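Help Hub > Home & Living > Small Rooms > Bins and Rubbish

Where does the bin go in a spare room with no spare room?

Our spare room holds a bed, a bedside table and a sofa, bought at Darkomero by someone who had measured the sofa and forgotten the door. Guests need a bin. I've been putting it in front of the bedside table, bag folded over the rim, where it gets kicked at 4 in the morning by anyone looking for the toilet. My mum says guests should carry their own rubbish to the kitchen.
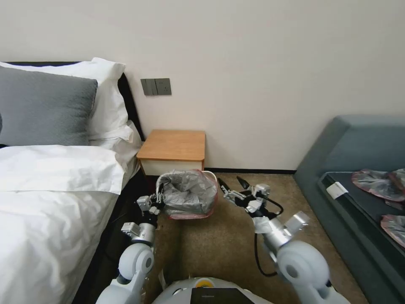
Udis_Flat reckons your mum is right, and so do I up to a point, but people won't do it. They'll leave tissues on the bedside table and go home. Keep the bin and shift it to the foot of the bed, on whichever side they don't climb out of.

Aritine

Sell the sofa.

Dixit

Second the foot of the bed. I run a room much like yours and my rule is that the bedside table stays bare, so there's space for a glass and a phone, and everything else goes on a tray on the sofa.
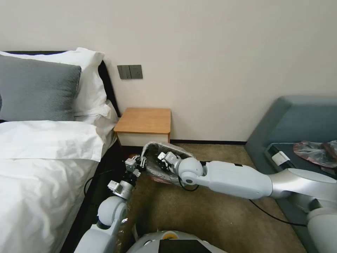 The tray also gives visitors somewhere to dump wrappers, which they'll do whether you offer a bin or not. Use a small liner and tuck a few spares underneath it in the bottom of the bin. Mine gets emptied on Tuesday, full or otherwise, and the carpet has almost forgiven me.

Darkomero_Regret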